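Dernholm office switches to scheduled cleaning of desk lamps

Desk lamps and meeting tables at the Dernholm office are now on a fixed cleaning schedule, facilities lead Rafia Tarar confirmed in June. The change covers 950 lamps on 2 floors of open workspace plus the conference rooms. Until now, lamps were wiped only on request.

Under the new procedure, each lamp is switched off and left for 20 minutes before cleaning. The head is held steady with one hand so that no load goes into the flexible stem, and the front face is wiped with a folded microfiber cloth. Sprays are not applied directly to the head or to the touch control on the base. The tabletop is done last.

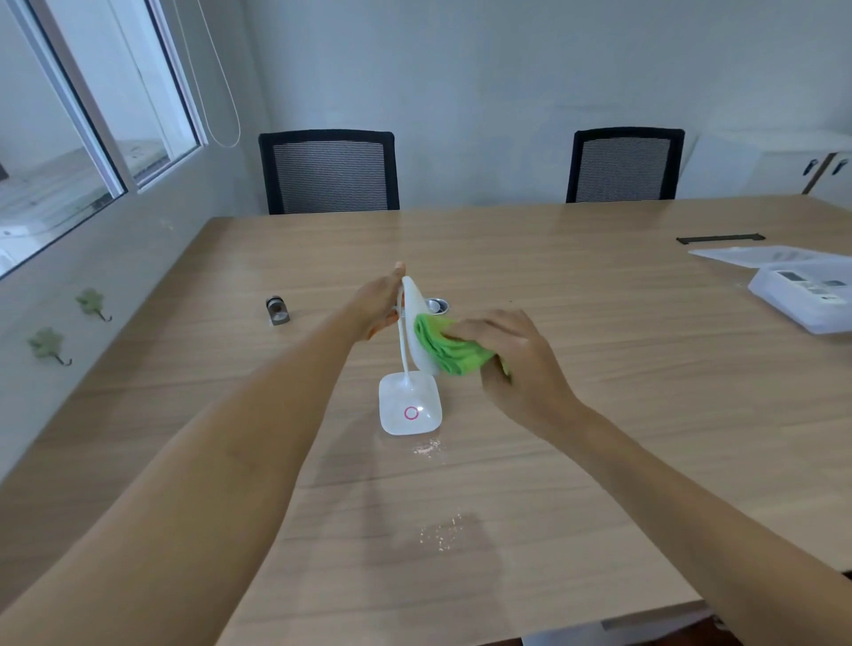 Wiping the front of a gooseneck desk lamp with a green microfiber cloth at a conference table.

Dust on the light-emitting surface lowers output at the desk, said Ehsan Virk, who wrote the procedure. He added that most complaints logged as weak lamps were closed after cleaning, with no parts replaced.

Cloths are machine washed without fabric softener and kept apart from those used in the kitchens. An initial order of 2,000 has been delivered to the ground floor store. Cable ports and grommets in the tables will be added to the schedule later. Requests for extra cleaning still go through the Dernholm service desk.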